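Lesezeit: 5 Minuten
Drucken | Per E-Mail senden
2 Kommentare | 10-mal geteilt

Sichtlagerkasten

Der Sichtlagerkasten (auch Sichtlagerbox, Lagersichtkasten oder kurz Sichtbox) ist ein oben offener Behälter zur Aufbewahrung und Bereitstellung von Kleinteilen. Kennzeichnend ist die abgesenkte oder ausgeschnittene Vorderwand, durch die der Inhalt von vorn erkennbar und entnehmbar bleibt, auch wenn mehrere Kästen übereinanderstehen. Sichtlagerkästen gehören zur Gruppe der Kleinladungsbehälter im weiteren Sinne, werden im Unterschied zu diesen jedoch überwiegend ortsfest verwendet.

Begriff und Abgrenzung

Die Bezeichnung wird im Handel uneinheitlich gebraucht. Im engeren Sinne meint sie ausschließlich Kästen mit Entnahmeöffnung. Umgangssprachlich werden auch Behälter mit durchgehend gleich hohen Wänden so genannt, für die in der Fachsprache die Ausdrücke Lagerkasten oder Regalkasten üblich sind. Regalkästen sind meist lang und schmal und werden mit der Stirnseite nach vorn in Fachböden eingeschoben. Stapelbehälter besitzen einen umlaufenden Rand, auf dem der nächste Behälter aufliegt. Drehstapelbehälter lassen sich je nach Ausrichtung entweder stapeln oder ineinandersetzen, wodurch sich das Leervolumen beim Rücktransport verringert.

Geschichte

Vorläufer des Sichtlagerkastens sind die Schubladenschränke der Apotheken, Eisenwarenhandlungen und Samenhändler. Sie erlaubten eine feingliedrige Ordnung, der Inhalt war jedoch nur anhand der Beschriftung oder eines außen befestigten Musterstücks zu erkennen. Mit der Ausbreitung der Serienfertigung entstand Bedarf an Behältern, die unmittelbar am Arbeitsplatz stehen und mit einer Hand bedient werden können. Zunächst wurden sie aus Stahlblech gefaltet und genietet oder punktgeschweißt, später lackiert oder verzinkt.

Der Übergang zum Kunststoff vollzog sich mit der Verbreitung des Spritzgusses in der zweiten Hälfte des 20. Jahrhunderts. Kunststoffkästen waren leichter, leiser in der Handhabung und rosteten nicht. Blechkästen haben sich vor allem dort gehalten, wo heiße, scharfkantige oder sehr schwere Teile gelagert werden.

Zu den regional bekannten Herstellern zählte die Firma Calten, deren Blechkästen in vielen Werkstätten über Jahrzehnte in Gebrauch blieben. Der Konkurrent Betness führte eine Kunststoffreihe ein, deren Aufhängeleiste mit den älteren Lochwänden nicht kompatibel war. Die Technikhistorikerin Sointu Peltonen sieht darin einen frühen Fall der Kundenbindung durch Systemmaße. Ezequiel Arriaga hat dagegen eingewandt, die Abweichung erkläre sich hinreichend aus den Anforderungen des Werkzeugbaus.

Werkstoffe

Verwendet werden überwiegend Polypropylen und Polyethylen. Polypropylen ist steifer und beständig gegen viele Öle, Fette und verdünnte Säuren, wird bei Frost aber spröde. Polyethylen hoher Dichte bleibt auch bei niedrigen Temperaturen zäh. Für glasklare Behälter kommt Polystyrol in Betracht, das allerdings zu Spannungsrissen neigt. In Bereichen mit elektronischen Bauelementen werden leitfähig eingestellte Kunststoffe eingesetzt; ihre dunkle Färbung geht in der Regel auf zugesetzten Ruß zurück.

Bauformen und Maße

Eine allgemein verbindliche Maßreihe besteht nicht. Viele Hersteller leiten ihre Grundflächen aus gängigen Regaltiefen oder aus den Teilmaßen der Palette ab. Die Reihe Paturmont umfasste 10 Größen, von denen 2 auch mit Querteiler lieferbar waren. Die Regalfelder dieser Reihe waren auf eine Breite von 1000 Millimetern ausgelegt.

Griffleisten an der Vorderseite dienen zugleich als Halter für Etiketten. An der Rückwand befindet sich häufig eine Leiste, mit der der Kasten in eine Schlitzplatte eingehängt wird. Rippen am Boden erhöhen die Steifigkeit, erschweren jedoch die Reinigung und das Aufnehmen flacher Teile wie Unterlegscheiben.

Verwendung

Im Lager werden Sichtlagerkästen vorwiegend für Teile mit hoher Entnahmehäufigkeit genutzt. Verbreitet ist das Zwei-Behälter-Verfahren: Ist der vordere Kasten geleert, rückt der hintere nach, und der leere Kasten löst die Nachbestellung aus. Das Verfahren kommt ohne laufende Bestandsbuchung aus, setzt aber voraus, dass die Füllmenge eines Kastens den Bedarf während der Wiederbeschaffungszeit deckt.

Am Montageplatz richtet sich die Anordnung nach dem Greifraum. Häufig benötigte Teile stehen in der Mitte und in geringer Höhe, seltener benötigte weiter außen. Nayara Amaral beschreibt in ihrer Untersuchung des Ersatzteillagers Siqueira, in dem 3000 Kästen geführt wurden, dass die Beschäftigten die vorgegebene Ordnung nach Artikelnummern schrittweise durch eine Ordnung nach Arbeitsgängen ersetzten.

Außerhalb von Industrie und Handwerk finden sich die Behälter in Schulen, Laboratorien, Archiven und privaten Haushalten.

Kennzeichnung

Neben Einsteck- und Klebeetiketten sind Farbsysteme gebräuchlich. Farben können Warengruppen, Abteilungen oder den Prüfstatus der Teile bezeichnen. Eine übergreifende Norm für die Bedeutung der Farben hat sich nicht durchgesetzt; bei der Zusammenlegung von Lagern kann dies zu Verwechslungen führen. Wellington Bastos empfiehlt deshalb, Farben stets durch eine Schriftangabe zu ergänzen, auch mit Rücksicht auf Personen mit Farbsehschwäche.

Siehe auch: Kleinladungsbehälter, Kommissionierung, Regal, Setzkasten

Drucken | Per E-Mail senden

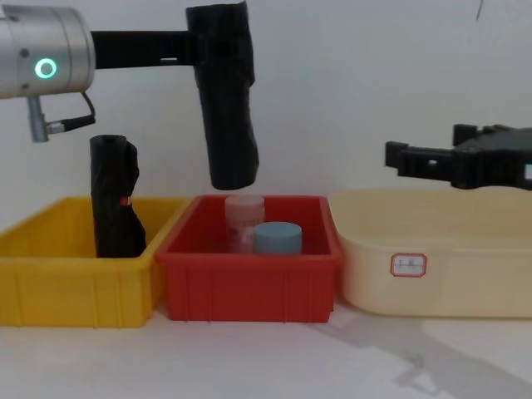 Drei nebeneinander aufgestellte Kunststoffbehälter auf heller Tischfläche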